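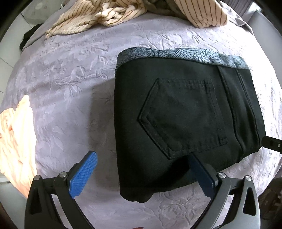 Page 15

4. Mise en place du visionnage (accès presse et bonus)

Section valable pour le lecteur Astura, version salon et version portable. Pour la version projection, voir section 6, les branchements ne sont pas les mêmes. Mise à jour du 2 janvier 2025, remplace la feuille volante de décembre.

Avant de commencer

Le disque ou la clé du film. La carte d'accès Lokine (code au dos, à gratter). Un écran avec entrée HDMI. Une connexion pour la première activation, ensuite plus besoin. Compter 2000 Mo libres sur le lecteur pour le documentaire de tournage, sinon le téléchargement s'arrête sans message.

4.1 Branchement

1. Lecteur éteint. Câble HDMI dans la sortie marquée OUT, pas l'autre.
2. Allumer l'écran d'abord, le lecteur ensuite.
3. Choisir la langue des menus. Attention, la langue des menus ne change pas celle du film, ça se règle en 4.3.
4. Attendre le voyant fixe. S'il clignote : mise à jour en cours, ne rien débrancher.

ATTENTION - ne jamais couper le courant pendant la mise à jour. Retour atelier obligatoire, non couvert par la garantie.

4.2 Activation des bonus

1. Menu principal, puis Suppléments, puis Activer.
2. Entrer le code de la carte Lokine. Majuscules, sans espaces. Le zéro et la lettre O se ressemblent beaucoup sur les cartes du premier tirage, essayer l'un puis l'autre.
3. Valider. Le lecteur se connecte, 90 secondes maximum.
4. Le message « Accès ouvert » s'affiche. Appuyer sur OK, sinon l'activation n'est pas enregistrée et il faut tout refaire.
5. Couper la connexion si vous voulez, les bonus restent.

Note : trois codes faux de suite = blocage. Éteindre, attendre 15 minutes, recommencer. Ne sert à rien d'insister avant.

Note : les accès presse expirent à la sortie du film en salle. Les accès grand public n'expirent pas.

4.3 Langue et sous-titres

1. Pendant la lecture, touche Audio.
2. Choisir la piste. Version originale = piste 1 sur tous les titres Narero. Sur les titres Vasić c'est la piste 2, la 1 étant le commentaire du réalisateur.
3. Touche Sous-titres pour faire défiler. Français, français sourds et malentendants, anglais, aucun.
4. Pour garder le réglage : maintenir la touche jusqu'au bip.

Les entretiens avec les comédiens ne sont pas doublés. Sous-titres seulement, et il faut les activer a part, le réglage du film n'est pas repris.

4.4 Lire le documentaire de tournage

1. Suppléments, puis Coulisses.
2. Choisir « En continu » ou « Par journée de tournage ». Le mode par journée suit l'ordre réel du plateau, pas celui de l'histoire - donc la fin du film peut arriver dès le début. À éviter si vous n'avez pas encore vu le film.
3. Lecture.
4. Touche Retour pour revenir au sommaire. La position est gardée, sauf si le disque est éjecté.

Le passage sur les maquettes est aussi accessible directement : taper 1180 sur la télécommande depuis la page Coulisses. Marche pas depuis le menu principal.

4.5 Problèmes courants

Image mais pas de son : la sortie audio est restée sur Optique. Réglages, Son, HDMI.

Son en retard sur l'image : désactiver le lissage de mouvement sur l'écran. Si ça persiste, Réglages, Décalage, avancer cran par cran.

Bandes noires en haut et en bas : normal, c'est le format du film. Ne pas utiliser le zoom, il coupe les sous-titres.

« Supplément indisponible » : activation non faite ou OK oublié, voir 4.2 étape 4. Sur un titre Vasić, vérifier aussi que le deuxième disque est bien celui des bonus, les deux étiquettes sont presque identiques.

Le filigrane reste affiché : accès presse, on ne peut pas l'enlever. Il porte le numéro de votre carte, toute copie est donc tracable.

PRUDENCE - nettoyer le disque à sec, du centre vers le bord. Pas de produit à vitres. Ne pas laisser la clé branchée quand le lecteur est en veille, elle chauffe.

4.6 Remise à zéro

1. Éjecter le disque, retirer la clé.
2. Maintenir Arrêt et Menu ensemble jusqu'à l'extinction du voyant.
3. Rallumer. Reprendre en 4.1, étape 3.

La remise à zéro efface les langues et les positions de lecture, pas les codes Lokine déjà activés.

Suite : section 5, télécommande et raccourcis.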